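Evaluation of the Bellamy Hand-Held Gripper Kit for Garment Care Tasks
Lenni Pelkonen
Sep 4, 2025

1. Purpose

The Bellamy kit is sold by Grinden as a teaching set for recording manipulation tasks by hand. It consists of a two-finger gripper with a wide-angle camera, printed markers for the fingers, and recording software. This report reviews whether the kit suits a garment steaming task in the Bristwood teaching lab.

2. Setup

The task area is a booth with black curtains on the back and sides. A long-sleeved button-up shirt hangs on a torso form, with the steamer base on the near side of it. The operator picks up the steamer head, passes it over the front of the shirt and returns it to the base. Each recording begins with the head on its rest and the fingers open.
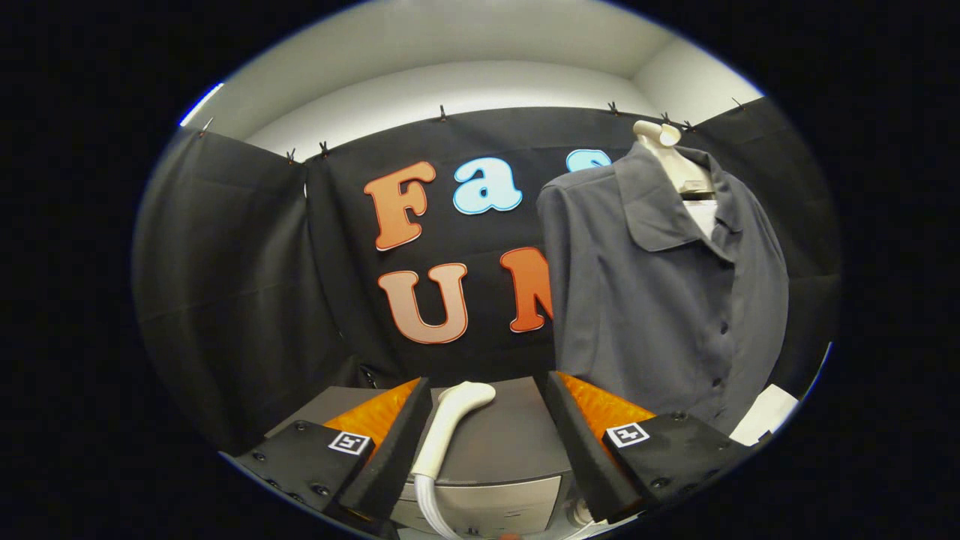

We recorded 226 runs over 10 sessions. Software setup took most of the first session, as the manual covers an older version of the calibration menu. The marker check must be repeated whenever a finger is removed.

3. Results

The software rejected 6 runs, all for lost marker tracking while the wrist was turned toward the collar. Grip on the steamer handle was adequate. The ribbed finger pads held it without slipping, but the hose pulled the head sideways on long downward strokes. Operators corrected for this by hand, and the correction appears in the recorded paths as a small drift.

Finger travel was sufficient for the handle. It was less convenient for holding a cuff flat, where the thick finger bodies hid the fabric from the camera.

4. Assessment

The kit is usable for this task in its current form. We recommend that Grinden update the calibration chapter and offer a slimmer finger as an option. Sleeve steaming was left out of the trial and would need a second gripper.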